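Clothing Return and Folding Standards - Frequently Asked Questions

Govside Community Wardrobe

Last updated 2024-12-01

The following answers apply to all garments lent through the Govside Community Wardrobe, including workwear, school clothing and denim. Enquiries not addressed on this page may be directed to the front counter or to the Garment Services Coordinator, Carmela Marino.

How many garments may I borrow at one time?

Members may hold up to six garments at one time. A household membership does not increase this limit, although each adult in the household may apply for a separate card. School uniforms are recorded separately and do not count towards the total.

How long is the loan period?

The standard loan period is 18 days. One renewal is available for any garment that has not been reserved by another member. Renewals may be made at the counter or by telephone before the due date.

Must I wash items before returning them?

Yes. Garments must be washed and fully dried. Denim should be turned inside out, washed in cold water with similar colours and dried on a line or airer. Please do not use bleach or fabric softener. Items labelled "Z" on the loan tag belong to the Zisomex workwear collection and should be returned unwashed in the bag supplied.

Am I required to iron jeans?

No. Light creasing is acceptable. Members are asked only to smooth the legs by hand and to make sure that the pockets are empty and the zip is closed.

How should jeans be folded?

Jeans are folded lengthwise first, with one leg laid on top of the other. Hold the pair at the waistband and at the hems, draw it out gently until the legs lie in line, and lower it to the table. Bring the hems up to just below the waistband, then fold once more. The finished fold should sit flat on the shelf with the waistband facing the front, so that the size tag can be read. 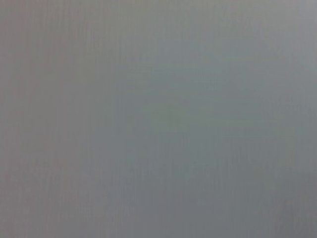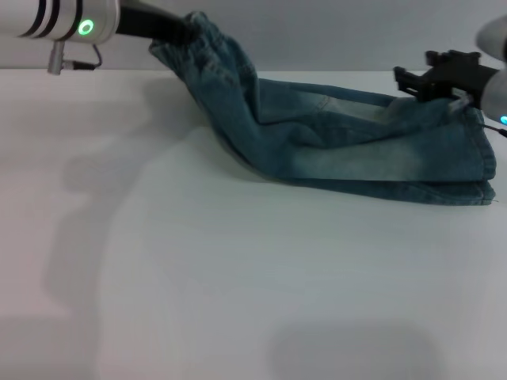

Second picture: jeans folded lengthwise and held at the waistband and hem ends, before the cross folds.

Why is the lengthwise fold made first?

The shelving at Govside was installed to suit a narrow fold. Jeans folded across the legs first are wider than the bay and tend to slide forward when the neighbouring pile is moved. The same method is used for work trousers and track pants. Shorts are folded once down the centre only.

What if the fabric gathers near the waistband?

The waistband and fly are thicker than the legs and will often bunch. Lay the waistband down, press outwards from the centre seam with the flat of the hand, and check that the pocket linings are not twisted inside. A pair that still will not lie flat may be placed on a hanger at the counter.

Are jeans returned on hangers accepted?

Yes, provided that the hanger is of the clip type. Wire hangers mark the fabric and will be handed back to the member.

What happens if a garment is faded or worn?

Ordinary fading, softened hems and whitening along the creases are regarded as fair wear, and no charge is made. Tears, missing buttons and broken zips should be reported at the time of return. Minor repairs are carried out by Soledad Chávez at the mending table, and most are completed before the garment is due to go out again.

Is there a charge for late returns?

There is no daily charge. A card is suspended once an item is overdue and is restored when the item is returned. Lost garments are charged at the replacement value shown on the loan tag.

Do you accept donations of clothing?

Donations are accepted throughout the year, with the exception of January, when the annual stock check takes place - the most recent check recorded 152 pairs of jeans in adult sizes. Donated clothing should be clean and in wearable condition. Gisport team clothing is accepted in children's sizes only.

Where are returns left outside counter hours?

Bagged returns may be placed in the chute beside the Krūmiņa Room entrance. Please attach the loan tag to the outside of the bag. Garments left in the chute are checked in when the counter next opens.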